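Filed under: Home Office > Phones & Landlines
17 Nov 2025 - 14 replies - 3 shares

Is a corded desk phone worth keeping?

seema_rathore
Setting up a back office and the carrier wants to move us off the copper line in December. Their rep says any old corded phone will "just work" through the Vollby adapter. I have my doubts. Anyone done it?

copperpair
It worked for me, but mine is a plain phone. If yours has a display, check whether caller ID comes through. Mine didn't until I swapped the adapter.

deskrat502
Why bother? Use your cell. A desk phone is one more thing taking up table space.

seema_rathore
Because I answer calls for a living and I hate holding a cell for an hour. Big buttons, a handset that sits on my shoulder. I don't need to be sold on anything newer.

copperpair
Same. I'd still question the rep. They told us the Vollby box had battery backup. It doesn't, so a power cut means no phone.

seema_rathore
Great, so that's one claim down already. It's staying in the middle of the table until I decide. Red brick on a curve, so good luck running a phone cord neatly along that wall.

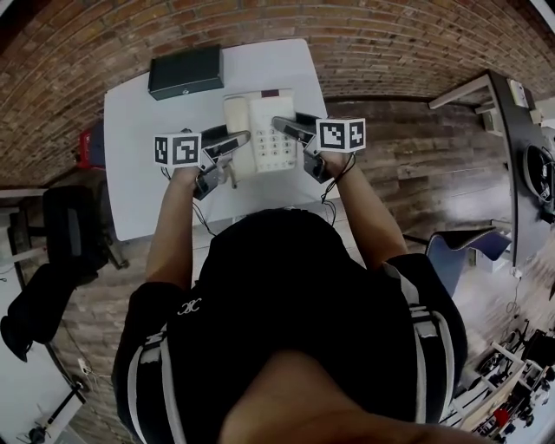

Nidia Marulanda: I'd skip the wall and go under the table with a flat cord. And don't pay 400 for the "office install" - they plug in one box and leave.

deskrat502
Still think you'll be on your cell by spring.

seema_rathore
Maybe. I'd like to hear it fail first before I believe either of you.

Comments (2)

tonewheel: Vollby support told me caller ID was "coming soon." I quit waiting.

pat_k: Keep the old phone. Return the adapter if the line hums.

Tagged: landline, desk phones, adapters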